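Stosico Operations
Search posts Search Clear

1/ Stosico has completed its review of the shelving and returns work at the Tredo site. We are publishing the main points in this thread for staff, partners and anyone who asked us for them in August.

2/ The work is ordinary. Books, shoes and small household goods come to a desk and go from there to a shelf. The site handles 3000 items a month, and until this year every one was placed by hand.
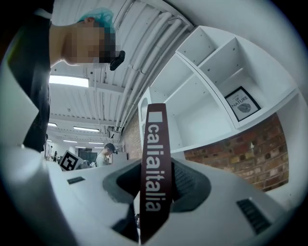

3/ Automation at Tredo will begin with returned books. Shoes remain a manual task for now. Soft collars and pull tabs call for judgment about where to hold the item, and we will not set a date for that change.

4/ No position will be removed under this plan. Two roles will be rewritten. Dace Jankauskaitė will move from shelving to training, and Sakda Sriwong will oversee the quality of recorded work.
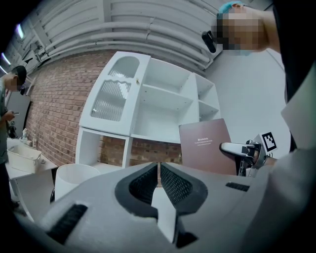 5/ Staff raised 376 comments during the review. The most frequent concerned wrist strain, break times and who may stop the work. On the last point the rule is plain: any person on the floor may stop it, at any grade, without asking first.

6/ Sessions with the hand-held tools are limited to 40 minutes. Uwe Ehlers keeps the rota, and requests for a shorter session should go to him directly.
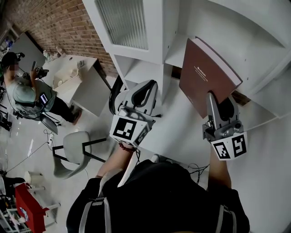 7/ Pay grades were the hardest part of the discussion. Placing one hardcover on an open shelf with a gripper in each hand is skilled work, and the former grade for shelving did not recognize it. Jeferson Tavares has submitted a revised grade, which covers everyone who wears the backpack straps and handles the grippers.

8/ The revised grade is with Gunther Frerichs for approval. Until he signs it, the current supplement continues to be paid. Written questions are welcome and will be answered in this thread.

Contact Stosico | Copyright Stosico, all rights reserved | Back to top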